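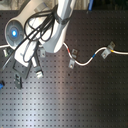
One resident of Figueroa Street asked that the June minutes be corrected, as the water main work had been recorded as finished when the trench outside the Inell building was still open. The correction was accepted and the minutes approved.

Vukis Neighborhood Association
Regular meeting, Sep 19, 2021

Parking
The city has agreed to 50 permit spaces on the north side of Figueroa. Members wanted the two-hour limit kept on Saturdays. Motion to write to the city passed, one opposed. 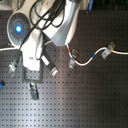
Photo: Vukis Neighborhood Association

Street trees
Bid received from Fitamow for pruning, $794 including haul-away. A second bid has not come in. Tabled until the next meeting.

Newsletter
Printing the last issue cost $102. Two members asked to go to email only. Others said several homes on the hill have no internet. No change for now.

Block party
The balance in the party fund is $510. The street closure form is due Friday. Tables can be borrowed from the school again, but the grill needs a new hose.

Meeting adjourned 8:40 p.m.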